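May. Up since before six, with the kitchen in my head again.

I keep going back and forth about the fridge. Everyone raves about it and I can't see why. A tall silver thing with a desk shoved up close to it, so that whoever sits there with a laptop has the hum in one ear all day. The Clirside brochure calls this "living and working as one". I call it running out of wall.
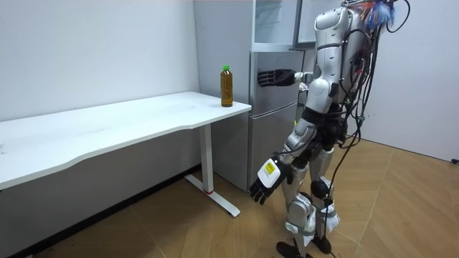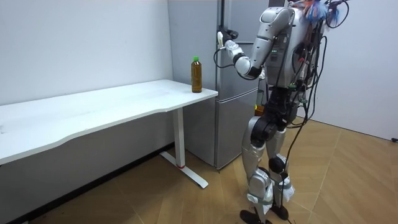
Aarne Laaksonen wrote back before I had even finished my tea. He says I am being unfair, that he has had a desk beside his own fridge for 18 months and has stopped hearing it, and that the real trouble is the door. If the door swings towards the desk you spend your life moving your chair. He also says silver shows every fingerprint, and that I will be wiping it twice a day or learning not to look.

Well, that is hardly a point in its favour, is it? I wrote and said so. He replied with a thumbs up, so I don't know whether I won.

Measured our own corner after lunch. With the desk pushed right up to the wall there is a gap of 2 cm left over, and I don't believe a fridge wants to be squeezed in like that, whatever the man at Stevach told me on the phone. He said "it'll breathe fine". He also said delivery would be free and then found a charge of 100 for the stairs.

The Goodwin one is around 2000 and I have yet to hear what the extra money buys. A better seal, apparently. Ours has a perfectly good seal if you lean on it. I asked whether the shelves come out for washing and was told they were "designed with cleaning in mind", and I still don't know if they come out.

I do like a white desk, I'll give them that. But white by a fridge means jam, and coffee rings, and somebody putting the milk down on the post. And I'm not persuaded by wooden floors near anything that might leak. We had the puddle in the old flat and the boards were never right again. They rose up like a bad loaf.

Looked up Naltar as well, because the leaflet came through the door. Much the same words in a different order. Every one of them promises it is quiet. I would like to stand next to one at three in the morning and decide for myself.

Moved the desk back under the window for now. It wobbles there too. Must find the bit of card I used last time, I think it is in the drawer with the batteries.

3 comments · 2 shares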